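Getting from Dredmont to Ginitz without a rental car

Posted Tuesday, June 10, 2025

The bus company changed its schedule in March and most of the pages that come up in a search still show the old one. These are my notes from the trip as it runs now.

There are two departures a day from Dredmont, one early and one after lunch. Both leave from the lower lot behind the train station. The stop on the main street is still marked but is no longer served. Tickets are sold by the driver, cash only. The bus stops at Gu for a rest break and reaches Ginitz by the lake road.

The road climbs 1,000 meters between Gu and the pass. Passengers who get carsick should sit in front of the rear axle, on the right. The heater on the morning bus did not work on my trip, and the pass is cold even in summer. A warm layer belongs in the bag you keep at your seat. Large bags go underneath and cannot be reached at the rest break.

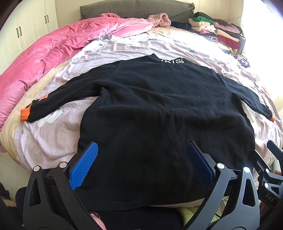
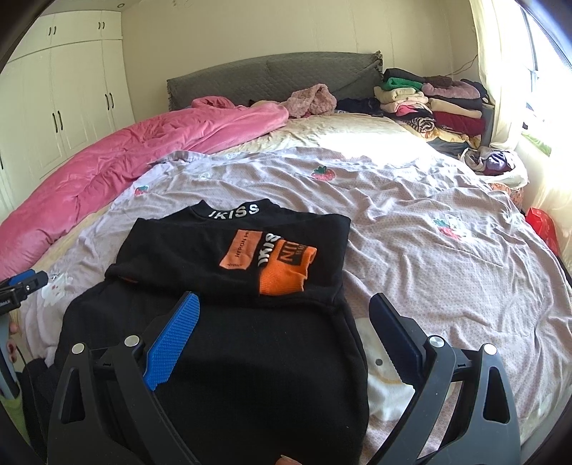 Black sweatshirt with orange cuffs.

In Ginitz I stayed at the Junico, a guesthouse uphill from the bus stop. Visitación Palacios runs the desk and will hold luggage after checkout at no charge. The walk is around 500 meters on a paved path with steps near the top. Wheeled bags are better taken up the service road, which is longer but has no steps.

Rooms on the street side get delivery traffic from early morning. Rooms at the back face the slope and have weaker phone signal. Breakfast ends before the second bus arrives, so day visitors will not get any.

For the return, the afternoon bus fills up first. Gordon Cormier, who was on the same trip, reserved by phone the evening before and had no trouble. I did not reserve and stood as far as Gu.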